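July, morning

Slept badly, up at five. The sourdough log first, before I forget the readings. Starter fed last night at 1:2:2, flour half rye. Domed by the time I came down, smell more yogurt than vinegar, so I went ahead with the larger batch: 600 g white flour, 300 g whole wheat. Hydration a little lower than last week, when the dough would not hold a shape. Adhiambo Muriithi says I should stop changing two variables at once. She is right, and the flour ratio now stays fixed until August.

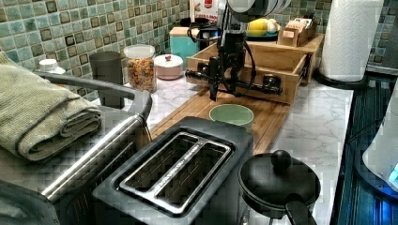 Midday

Bulk fermentation slower than planned. First fold tight, second fold better. Wrote to Noboru Imai about the Claten thermometer, which reads high against the old glass one. He suggests checking both in ice water and noting the offset – sensible, and I should have done it in spring.

Called Cinzia Marino about the mill order. The Fabbri whole wheat is back in stock, but only in the coarse grind. Ordered one sack.

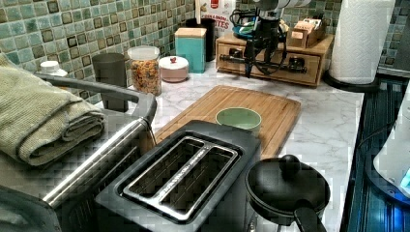 Counter by the toaster, sage towel.

Evening

Shaped one large loaf from part of the dough and put the rest in the refrigerator for tomorrow. The shaped piece weighed 855 g before proofing. Baked covered, then uncovered until the crust was dark. Oven spring moderate, one ear, slight tearing on the side where I scored too shallow. Crumb not yet inspected. It needs to cool fully and I intend to leave it alone until breakfast.
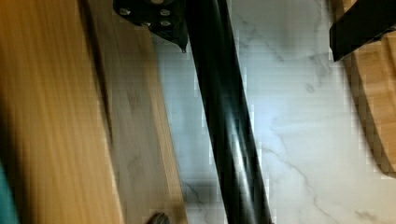 Boards, close up.

Rawiri Dunstan wants half the second loaf. Told him after noon. Next feeding at ten tonight, same ratio, and the ice water test if I am still awake.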